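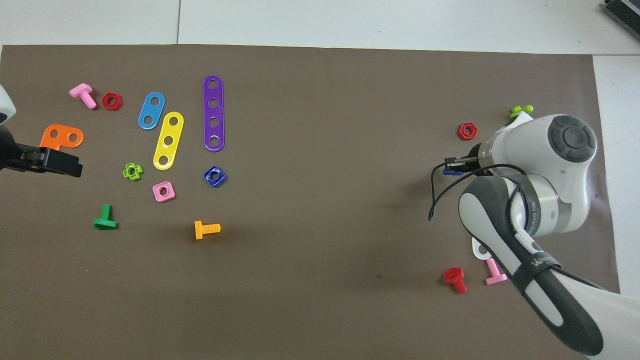 Speaker notes, Fri 5 June, afternoon slot at Hatthorpe. Talk is 21 minutes, leave the rest for questions.

Opening. Hi everybody, thanks for coming back after lunch! I'm going to talk about the Raria kit, the two-arm bench setup from Nitari, and whether a shop or a school lab our size should spend money on it. I don't work for them, they didn't pay for my sandwich. We bought ours in February at full price and I've got the invoice to prove it (get the laugh, move on).

What you get. Two arms, a gripper on each, the clamps, the cabling, a mat, and a tub of plastic nuts, bolts and plates with holes in them. People smile at the tub. I did too! But I've come to like it a lot. The pieces are chunky, they're bright, they land at every silly angle, and if you drop one in front of a customer it bounces. Try that with machined parts.

Setup. Say this slowly, folks will be writing it down. Took Iñaki Cordero and me 73 minutes from box to first motion, and a good chunk of that was me clamping the left arm too far back and having to start over. The manual has a reach drawing on page 3. Look at it before you tighten anything. I didn't.

Ask for hands here: who's run an arm before? If it's most of the room, skip the bit on homing and go straight to grippers.

Grippers. Two fingers, parallel, nothing fancy. Flat plates are the hard part. A bolt gives you something to grab, a nut gives you an edge, but a plate lying flat on the mat has hardly any height and the fingers have to come down really close. We ran 301 picks over a couple of weeks with everything dumped out of the tub, and the plates were where most of our misses came from. Bolts standing on their heads were the easy ones. The mat helps more than you'd think, by the way: it's got some give, so a slightly low approach doesn't end in a horrible noise.

Cables. OK, my gripe. The gripper cable hangs in a loop and runs back along the forearm, and you need to leave slack for the wrist to turn, but then the slack wants to wander over the parts. We strap ours. Strap it yourself, check it at the wrist limits, and check it again after lunch. I've asked Nitari for a proper clip and they said they're looking at it. (Don't be mean about this, their support person is in row two.)

Compared with Sotomayor. Somebody will ask. Their single-arm kit is cheaper and the software is friendlier on day one. If all you do is pick and place, go look at it. We wanted one arm to hold a plate while the other brings the bolt over, and for that you need the second arm, end of story.

Would I buy it again? Yes, with the longer warranty this time. Leave the price slide up during questions, and remind people the demo bench is by the side door until five.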